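Zerness coffee club -- your questions

I get asked the same handful of things most weeks, so I've put my answers in one place. Last updated 03/04/2022. 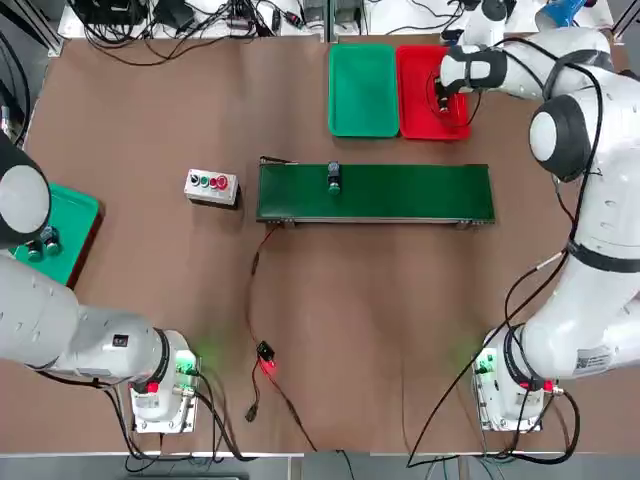

I'm Henok Tamiru and I run the club from home, so if you write in, it's me who writes back (usually in the evening, once the kids are in bed!).

What do I get each month?
One 400 g bag, posted on the 8th. You pick Zernia, my lighter roast, or Wubshet, which is darker and lovely with milk. You can swap between the two whenever you fancy.

Whole beans or ground?
Either. Tell me what you brew with and I'll grind to suit. I don't do Turkish grind at the moment -- my grinder just won't go that fine and I've given up arguing with it.

Can I skip a month?
Of course. Drop me a line before the 8th and I'll hold your bag back. No charge, no fuss.

What's Sarkudik?
My once-a-year special! It goes out in June and it sells out quickly, so members get first go. It's fruity, a bit wild, and my sister can't stand it.

Do you do gifts?
Yes, a three-month gift is £39 including UK postage. I'll handwrite a card if you send me the words, but keep it short please, my writing is dreadful.

How should I store it?
In the bag, rolled down tight, in a cupboard. I wouldn't put it in the fridge -- it picks up smells, and I've had a cup that tasted of leftover curry.

My bag hasn't turned up, what now?
Give it five working days, then email me with your postcode and I'll send another.

Do you post abroad?
Only to Ireland for now. I'd like to add France next.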